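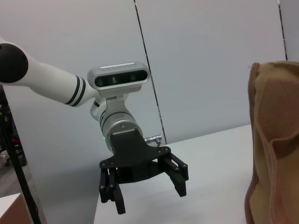
Photo: Helmut Harms / Brateo

Open day participants wanted, July

Brateo is looking for 49 people to take part in the open day at our Drinda workshop. You will try out a tabletop robot arm with a two-finger gripper and a depth camera on the wrist, then tell us how easy it was to use. We want people who have never worked with a robot before.

What you will do
Visits run in groups of six and last two hours, starting at 9:00 a.m. or 1:00 p.m. Staff give a short demonstration first. After that each person guides the arm through picking up and setting down everyday items – bags, small boxes, kitchen things. The visit ends with a written survey and time for questions.

Who can apply
Adults 18 and over who can stand for 20 minutes at a time and read English. Glasses are fine. Please tie back long hair and leave loose scarves and bracelets at home. Employees of Brateo and Chatzigeorgiou cannot take part.

Pay
$300 per person, paid by check within two weeks of the visit. Parking is free. We do not cover travel, but a shuttle runs from Dinden station before each session.

How to apply
Fill out the form at the front desk or ask for it by mail. Give your name, a phone number and the start time you prefer. Helmut Harms answers questions about the visit – leave a message with the desk and he will call back.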